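Dressing the mannequins again
20th October
By Ding

I've spent a good part of this fall dressing mannequins in Bristport. It isn't hard work, but it's slower than I expected, and I've started keeping notes because I keep making the same mistakes.

The clothes come from two places. The better shirts are from Riketti, the thrift store by the bus station, where I spent $73 in one trip. The rest came out of a storage tote I've had since the move. None of it was picked to match. The plaid flannel went on the same figure as the lime-green pants, and I put the gray hood up over the head and left it. The hatted one has the cream jacket over a red top with light gray sweatpants. I like the black pants with the white stars best, and they ended up under an open blue shirt.

Standing the figures close together saves floor space, but the arms get in the way. The plaid sleeve reaches right across toward the blue shirt, and you have to work around it.
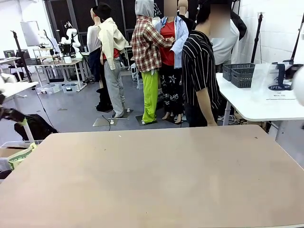

What I do now

Pants go on first, before the figure is on its base. I tried it the other way in December and ended up cutting a side seam. After that comes the base, and then the top layers. A loose jacket takes a minute. A pullover with a hood takes me 15 if the arms don't come off, and I usually have to stop and start over once.

Open button-up shirts are the easiest thing you can buy for this. They go on from the back like a coat and they hide a bad fit. I'd skip anything with tight cuffs. Hands catch on everything.

The mesh baskets live on the white table and the spare clothes pile up wherever they land. I keep meaning to put the dark things in one basket and the light things in the other. So far there's still a black heap on the floor at the foot of the one in the white top.

Shoes I gave up on. Bare feet are fine.

Dust and screws

The other half of the job is wiping down. Pale surfaces forgive a lot – the beige table has scuffs that I only see when I bend down to it. Glossy black plastic forgives nothing. Every white speck shows, and the dust sits in the little round recesses where the screws go. I use a dry paintbrush around the screw heads and then a soft cloth on the curved parts. The matte black pieces get the brush only. I bought a spray from Nevitz for the shiny ones and it left streaks, so that's under the sink now. 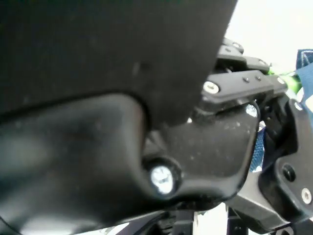 One reader wrote in after my last post to say that the cloth should come before the brush, and that an old cotton T-shirt beats anything sold for the purpose. She also thinks I should wash thrift store flannel twice, as the lint is what ends up on everything black. I had been washing it once. The plaid shirt is going back in the machine this week, along with the black heap, and I'll try the T-shirt on the next round.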